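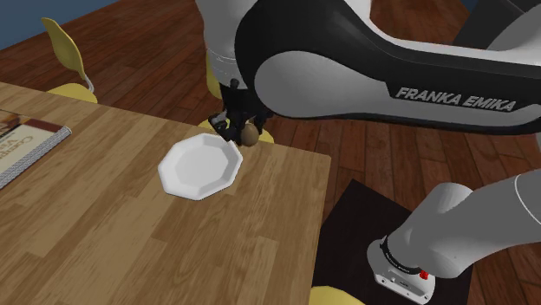 Planning and Budgeting for a Tabletop Robot Arm: Frequently Asked Questions

These are the questions we get most often from kitchens, teaching labs and small food businesses that are thinking about an arm for plating, sorting or serving work. If yours isn't covered, send it to the planning desk at Skallport and Eduardo Enriquez or one of his colleagues will reply.

Where should I start?

Write down the one job you want done first. "Pick up a round item and put it on a plate" is a good first job. "Help in the kitchen" can't be quoted. We need to know what gets picked up, where it starts, where it ends, and how often it has to happen in an hour.

Do I need to buy an arm before I can test my layout?

No. We build the layout in simulation first, with an arm, a gripper, your table height and the items you plan to handle. A Franka Emika arm over a wooden table with a plate and one small object is enough to answer most early questions about reach and clearance. You can change the table or move the base as many times as you like at this stage.

What does the simulation study include?

A model of your work area, one arm, one gripper, up to 9 items, and a written report. The report lists the base position we recommend, the spots the arm can't reach, and the parts you need to order. Extra items are quoted separately.

How long does it take?

Studies are scheduled in the order the measurements come in. Send complete drawings and you go in the queue that day. Half-complete drawings go back to you with questions, and the clock doesn't start until we have answers.

Should the arm be mounted on the table or on the floor?

Either can work. A floor-standing base beside the table keeps the whole tabletop free and doesn't put load on the table. It does use floor space, and you have to budget for a base plate and for fixing it down. Table mounting saves the floor space but rules out most light dining and classroom tables. Ask for both layouts if you are undecided. The second layout is included in the study price.

What about chairs and other furniture?

Put them on your drawing. People leave out chairs more than anything else, and then the arm's working area overlaps with where someone is going to sit. If the chairs will stay in the room while the arm runs, we model them in place. If they will be moved, tell us where to.

Which gripper should I budget for?

For most single-item work, a two-finger gripper is the place to begin. Smooth, rounded items need more care than boxes, and you may want softer fingertips. Our usual options are:

Pimham standard fingers: included in the base package.
Pimham soft tips: sold in pairs, $43 a pair. Plan on replacing them as they wear.
Zinchenko suction head: for flat-topped or packaged goods. Not recommended for anything with a rough or damp skin.

Do plates matter?

Yes. A raised rim is something the fingers have to clear on the way in and on the way out. Octagonal, square and round plates all behave a little differently near the edge. Send us the plate you plan to use, or its outside width, rim height and inner width. If you intend to change your dishes next year, wait and do the study with the new ones.

What costs do people forget?

The arm is the figure everyone has in the budget. These are the ones that get added later:

Base plate and floor fixing
An electrical outlet within reach of the base unit
Spare fingertips
Safety review of the finished installation
Staff time for training
Shipping the arm back for service
Software renewal after the first year

Is the annual software renewal required?

The arm will keep running the programs you already have without it. You need the renewal for updates, for new item models and for phone support. It is $323 a year for each arm on the Oritz control package.

Can I lease?

Yes, through the Oritz leasing program. The lease covers the arm, controller and standard gripper. It does not cover fingertips, base plates or work on your building. At the end of the lease you can return the arm, renew, or buy it at the price written in the contract. Read the return conditions before you sign. Drilled or repainted parts are charged.

Will the real arm do exactly what the simulation did?

Not exactly. The simulation is reliable on reach, clearance and base position. It is less reliable on grip, especially with food, where weight and surface vary from piece to piece. Leave room in your schedule for tuning on site, and don't plan a public opening for the same week as the installation.

How much floor space should I keep clear?

The report gives a keep-clear area for your layout. It depends on the arm, the base position and whether people will be nearby. Please don't use the figure from someone else's project.

My fiscal year ends in June. When should I ask for a quote?

March is comfortable. By May we can usually still get you a written quote, but probably not a finished study. Quotes are good for 43 days and can be renewed once at the same price.

Can I use one study for two sites?

Only if the tables, dishes and floor plan are the same. A different table height is enough to change the base position. There is a reduced rate for the second site when both are ordered together.

What do you need from me to begin?

A floor plan with measurements, table height and top dimensions, a list of items to be handled with sizes and weights, the plate or container details, the location of outlets, and the name of the person who can approve the spending. Photos are useful but don't replace measurements.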